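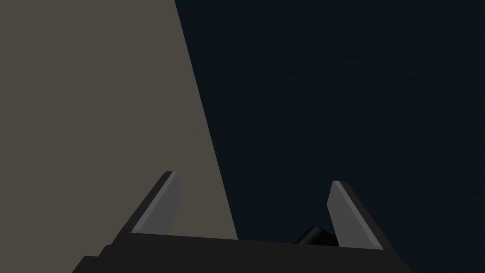 Chapter 4: Floors and the Rooms Above Them

A floor has two jobs. It carries the weight of people and furniture down to the walls, and it gives them a level surface to walk on. This chapter looks at how the two jobs came to be split between different parts of the building, and why the top surface is often much younger than the beams under it.

The oldest house studied in this book stands in Drirkerthorpe. Its main beams date from 1429. The boards on top have been replaced several times, most recently after a leak in the roof. Jacqueline Gaillard, who surveyed the house, found 29 beams still in their first position and traces of paint on the underside of most of them.

4.1 Color above and below

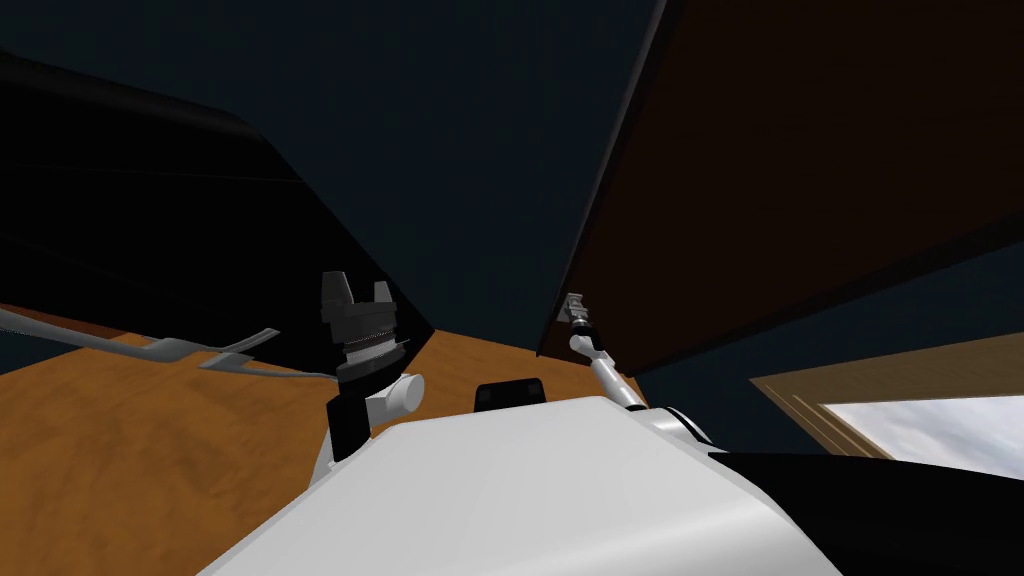 Builders have long treated the floor and the ceiling as a pair. In houses with few windows the ceiling was often whitewashed to spread what light there was. Later owners were free to choose otherwise, and dark ceilings came into use in large rooms where lamps did the work. A blue-black ceiling over a wood floor in warm orange-brown tones puts nearly all the color at foot level. A pale ceiling over the same floor gives a much brighter room.

In the Royer house, the upstairs boards run for 40 feet without a change in direction. Section 4.2 explains how boards are laid over such a distance and how gaps are left at the walls for the wood to swell in August.

Terms to learn: joist, subfloor, span, bearing wall.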